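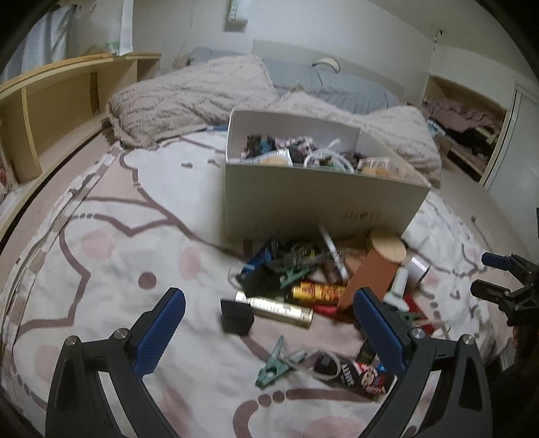 What Ends Up in the Box: a Lakport Clear-Out

Text by Signe Solberg

I have never trusted the one-box method. You know the idea: take a big carton, put it on the bed, fill it with everything that has no home, and by evening the bedroom is supposed to be fixed. Morkska sells a printed guide to it that runs to 73 pages, and I have read it twice without finding the part where the stuff goes away.

Graham Wragg swears by it. He talked me into trying it in the back bedroom at Rees Street, and I agreed on the condition that I could complain in public. So this is a small gallery, and these are the complaints.

The opening picture
White cardboard box on the bedspread, open, with a pile of small things along the near side. The guide calls this stage "surfacing." I call it moving a mess from a drawer to a bed.

Inside the box
Dark brown bundles, a patterned one in pink, white and dark, a clear packet, a pale package with a printed label. A looped white cable or tube comes up over the front. Graham says anything with a loop in it gets kept for a year. I would like to know who made that rule.

The tangle
Wiry, greenish-black, with a slim white stick like a pen lying across it. The guide gives you 21 categories to sort into and I can't make this fit any of them. "Misc. Cords" is the closest, and I doubt it.

The round wood disc
Light wood, resting against the box above a flat reddish-brown piece. Graham is sure it belongs to something. In my experience that sentence has kept more junk in more houses than any other.

The yellow-gold tube
Red and dark markings, right in the middle of the pile. I voted to decide on it first. I was told to start at the edges.

For the record, the method allows 3 passes before anything can be thrown out, and Nanusow will happily sell you a bigger carton if the first one fills up. That ought to tell you something about how often it fills up. Graham wants to do the hall closet next. I have asked for a trash bag.

Posted 25/06/2022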